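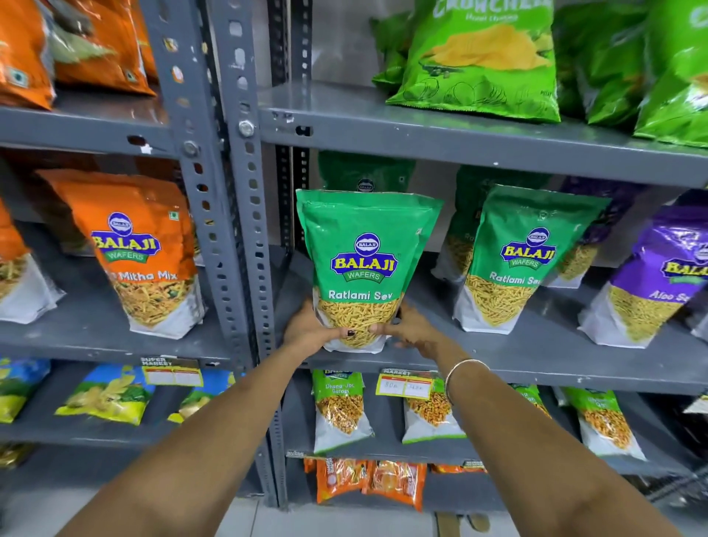

If the supplier prints only a month, which day do you work from, Lakmal Dewan asked in a message to our general inbox, and could that please be stated somewhere on the website. We work from the first day of the printed month. A product marked June is treated as reaching its date on the morning of June 1 unless the supplier has given us a different rule in writing. The same rule applies to every client account and has been in our operating manual since the first edition.

About Barua

Barua is a date management company. We write and maintain the rules that independent grocery stores use to decide when a packaged product goes on the shelf, when it is marked down and when it comes off. We don't buy or sell food. Our clients are single-site grocers and small chains with dry goods from many suppliers, often with several date formats in the same aisle.

The company was started by Anwara Sarkar and Karthik Sikder, who had both worked in wholesale returns. Returned cases came in with the date code circled in marker and no record of when the case had been received. Their first product was a paper receiving log with a column for the printed date, a column for the interpreted date and a column for the initials of the person who did the interpreting. A version of that log is still in use. The software reproduces it line for line, including the initials.

We have 13 employees. The main office is in Plultstead, and a smaller office in Vitby handles training and client support.

What we maintain

The core of our work is a reference table of date formats. It has 400 entries. Each entry records the format as printed, its position on the package, the order of day, month and year, and whether the date marks manufacture, packing, best quality or last sale. Where a package shows a date of manufacture and a shelf life in months, the entry gives the calculation and the rounding rule.

Entries are reviewed by Anwara Sultana. A new format is accepted when we hold two samples from separate production lots, or one sample and a written statement from the supplier. Until then it is listed as provisional, and stores using the table see a "P" beside it. Provisional entries always resolve to the earlier of the possible dates.

From this table we produce three schedules for each client: receiving, markdown and removal. The default removal point for dry snacks, crackers and cereals is 30 days before the interpreted date for wholesale stock and 2 days before for shelf stock. Clients can shorten or lengthen these intervals, and the change is logged with a name and a reason.

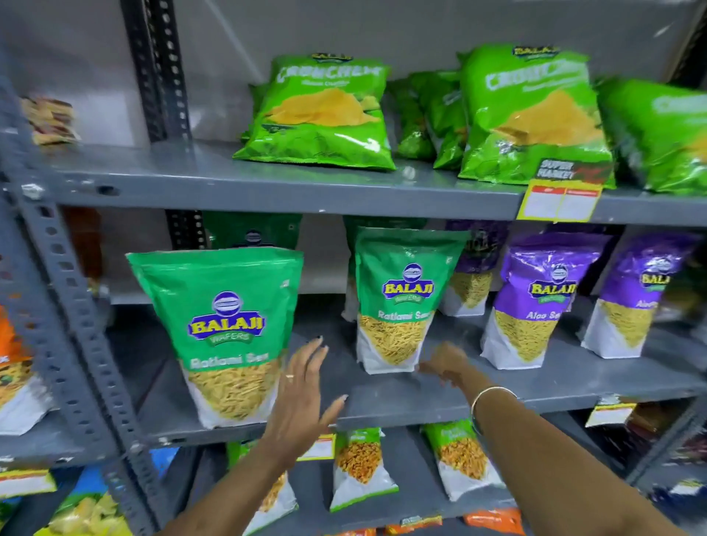
How a client account is set up

Setup starts with a walk of the sales floor and the stockroom, normally at 7 a.m. before deliveries. We record which categories are rotated by the store and which by the supplier's driver. Mixed responsibility on one shelf is the most common source of missed dates in our records, and the first draft of the schedule assigns each shelf to one party only.

Staff are then trained on front-to-back rotation, reading the codes that apply to their section, and the handling of items with an unreadable date. An item with an unreadable date is held in the back for a supervisor. It isn't put out and it isn't discarded until someone has checked the case it came from.

Piyumi Majumder runs the training program. The written material is available in large print on request.

What we don't do

We don't test food, certify food as safe or give opinions on eating a product past its date. Questions of that kind go to the manufacturer or the local health department. We don't accept payment from suppliers — the review of date formats is paid for entirely by client fees.

Our reporting tool, Breltaletti, is supplied only as part of a client account. It doesn't order stock and has no connection to the cash register.

Latest notice
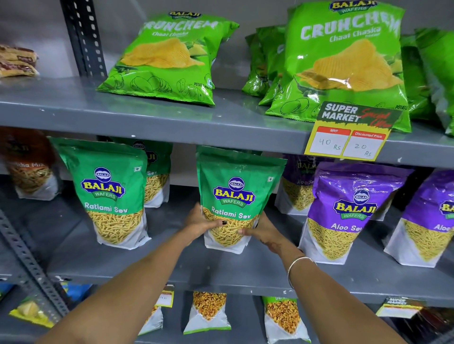

VITBY, June — The training office has moved to the second floor of the same building. The mailing address and phone number are unchanged. Sessions for new store supervisors start at 8:30 a.m., and the side entrance opens at 8. Please bring the current printed schedule for your store, including any handwritten changes, so they can be entered in the log. Clients who need the revised receiving form can ask for it at the session or write to the Plultstead office.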